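Last revised: August 14, 2023

# Gourlay Wallpaper Pattern Records

This repository holds catalogue records for printed wallpapers in the Gourlay study collection. The records describe patterns, colourways and condition. They are intended for researchers, conservators and teachers who need to search the collection before asking to see an item.

The catalogue is maintained by Nurhan Değirmenci. Requests for access to the papers themselves should be sent to Gavin Shearer at the reading room.

## Contents

- `patterns.csv` - one row for each pattern
- `colourways.csv` - one row for each colouring of a pattern
- `condition.csv` - notes made at the most recent inspection
- `terms.md` - the list of agreed motif terms, with definitions

All files are encoded as UTF-8. Fields are separated by commas, and text containing a comma is placed in double quotation marks.

## Main fields

| Field | Meaning |
|---|---|
| `pattern_id` | Permanent number given to the pattern |
| `motif` | One or more of the 38 terms in `terms.md` |
| `ground` | Colour of the unprinted or base layer |
| `repeat_mm` | Height of one full repeat |
| `match` | Straight, half drop or free |
| `source` | Sample book, roll or fragment removed from a wall |

A blank `repeat_mm` means that the surviving piece is too short to show a full repeat. It should not be read as zero.

## How the records were made

Each paper was examined flat, in daylight, by two cataloguers working separately. Where they disagreed on a motif term, Titilayo Nnaji made the final choice and recorded the reason in the `note` field. Colour names follow a short house list and are not measured values. Users who need exact colour should ask for a reading from the item.

The Pradero sample books were entered first and are the most complete part of the catalogue. The Wustovura rolls were added in May, and 5 of these still lack a source entry.
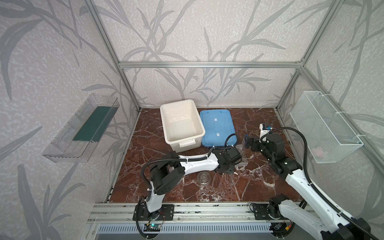
## Notes on motif terms

Plant patterns make up the largest group and have caused the most difficulty. The term `leaf` is used where the blade is the main shape. The term `grass` is used for upright stalks without a flower head. Both may be applied to the same pattern. `Trail` is kept for stems that cross from one repeat into the next.

Tone-on-tone papers are recorded with the ground colour first, followed by the printed colour - for example, `pale grey / dark grey`.

## Known limits

- Borders and friezes are not covered.
- Fragments smaller than one hand's width have no motif term.
- Dates taken from sample books show when the book was issued, and the pattern may be older.

## Corrections

Corrections should quote the `pattern_id` and state the field concerned. They are reviewed 4 times a year by Euan Swanson, and accepted changes are listed in `CHANGES.md`.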